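Drirell Introduces the Suluvari 335 Coil Straightener, Asks Operators to Put Down the Hammer

PRISTHORPE – Drirell, a maker of coil handling equipment for stamping and roll forming shops, has begun taking orders for the Suluvari 335, a powered straightener built for people who would like their strip to come off the coil flat and have grown tired of waiting for it to volunteer.

Steel remembers being a coil. It spends months wound up tight, and then a shop expects it to lie down and behave at the press. The usual answer is a straightener set by feel, by an operator who learned the feel from someone who has retired to a lake. The Suluvari 335 replaces the feel with a numbered dial on each work roll and a memory that holds 608 job settings. Drirell expects most shops to use nine.

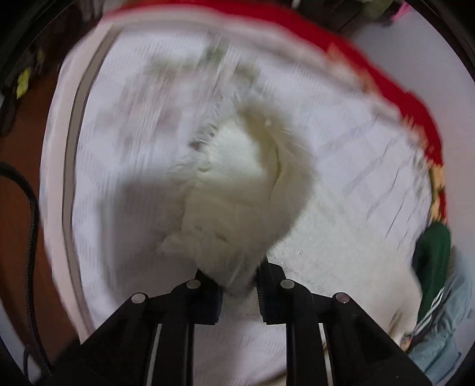
Setup is where the new model earns its floor space. The upper roll bank tilts open on 2 gas springs, so the rolls can be wiped down without removing a guard, a bracket, and the bracket that holds the other bracket. Threading a new coil is done from one side of the machine at a walking pace, with a foot pedal the operator can reach without doing the splits. Anyone who has used Drirell's previous straightener will recognize this as an admission.

The company rebuilt the entry guides as well. On the old machine they had to be adjusted one at a time with a wrench that was supplied with the unit and lost by lunch. The new guides move together on a single hand crank, which is bolted on.

Before release, the straightener ran at the Pristhorpe plant for 1,449 hours on mild steel, stainless and a batch of aluminum that had been stored badly on purpose. Two bearings were changed to a heavier type as a result, and the paint color was changed for no engineering reason at all.
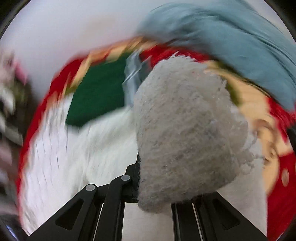

Lai, whose stamping shop ran an early unit through the spring, reported that the dials were fine and the pedal was better, but that the control screen still took too many taps to get back to the job list, and that the machine beeped at things that did not deserve a beep. The tap count has since been cut. The beep now has a volume setting, which goes down to zero, and Drirell understands that is where it will stay.

The Suluvari 335 connects to most servo and air feeds through a standard loop control, and it can be paired with Drirell reels old and new. Shops with a reel from another maker should send a photo of the nameplate before ordering. If the nameplate has been painted over, a photo of the paint will not help, although the company receives several every month.

Shipments start in March. Each machine comes with a setup chart, a spare set of fuses and a printed manual in large type. On-site training takes one morning and is included in the price. Existing Drirell customers can trade in an older straightener in any condition, provided it is still recognizably a straightener.

Quotes and floor plans are available from the Drirell sales office in Pristhorpe. Please have your strip width, thickness range and line speed ready when you call, along with the line speed you told your boss.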